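三、材料与方法：从台面谈起

3.1 为什么要研究人造纹理

在进入具体的访谈材料之前，我们想先花一点篇幅说说这项研究的缘起。过去谈到家庭与工作空间里的石纹台面，文献大多关心两件事，一是耐不耐用，二是好不好打理。这两件事当然要紧，可是我们在奥尔梅多（Olmedo）老城区做入户访谈的时候，受访者主动讲起的，往往是另外一些东西：纹路朝哪个方向走，颜色是偏暖还是偏冷，坐在桌边久了眼睛会不会累。有一位受访者领着我们在厨房里转了好几圈，把窗边那一段纹路指给我们看，说她每天早上喝茶时都会顺着它看一会儿，像看一条河。这样的话听得多了，我们便觉得，石纹作为一种日常的视觉经验，值得认认真真地写一写。

本文所说的“石纹”，既包括天然大理石本身的脉络，也包括用印刷、压贴等办法仿制出来的图案。两者在工艺上相去甚远，在使用者眼里却常常混在一起，访谈中也很少有人刻意区分。因此除非特别说明，下文一律按外观来谈，不涉及材质的鉴定。

3.2 样本与纹样分类

纹样资料来自三个渠道：哈尔廷（Haltine）陈列室历年保存的样册，拉纳蒂克（Larnatik）厂提供的图稿，以及我们自己在各类室内场所收集的照片。样册里最早的一批没有标注年份，只能从装订方式上大致推断先后，这一点在使用时需要留心。全部纹样经整理后共2000幅，依照底色、脉络走向和脉络疏密，归为六类。为便于讨论，图3给出白底、褐灰脉一类的实例。
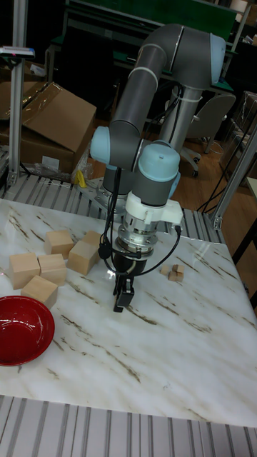
图3　白底褐灰脉纹样在台面上的呈现

分类的时候，最费思量的是脉络的“走向”。样册里的小块样片往往只截取图案的一角，单看样片，会以为脉络是斜着走的，等到铺开成整张桌面，才发现它其实拐了弯，或者在中途散成几缕细线。我们起初完全依靠样片归类，后来不得不回过头来，把能找到大幅图稿的条目重新看了一遍，有相当一部分因此换了类别。这个过程颇为繁琐，却也让我们体会到，使用者所说的“好看”，多半是就整张台面而言的，与挑选时手里捏着的那块样片是两回事。

颜色的命名也有类似的麻烦。同一种褐色，拉纳蒂克的图稿上写作“茶”，哈尔廷的样册里却叫“栗”，受访者又各有各的说法，有人说像晒旧了的纸，有人说像秋天的河滩。我们没有强求统一，在数据表中保留了原有的叫法，另加一栏作为归并后的色名。读者在附表中看到的，是归并之后的结果。

3.3 访谈的安排

访谈在受访者家中或工作的地方进行，通常选在下午三点以后，这时候侧面来的光比较柔和，纹路的层次也容易看得出来。我们请受访者先在自己平日惯坐的位置坐下，随意聊一聊这张桌子是什么时候置办的，平常用来做些什么，然后再取出西努斯（Cinus）色卡，请他们从中挑出最接近台面底色的一张。挑色卡这一步原本只是为了校准，不料常常引出很长的谈话，有些受访者会把色卡贴在桌面上移来移去，一边比对一边讲起从前住过的房子。这些内容我们都如实记录了下来，第四节的讨论有不少便出自这里。

需要交代的是，光线对纹样的观感影响很大。同一张白底的台面，在北窗下显得清冷，到了傍晚点起灯来，褐色的脉络便浮了上来，灰色的反倒退到后面。我们尽量在相近的时段走访，但冬天日短，有几次谈得尽兴，不知不觉天已经黑了，那几份记录里关于颜色的部分便没有纳入比较，只保留了谈话内容。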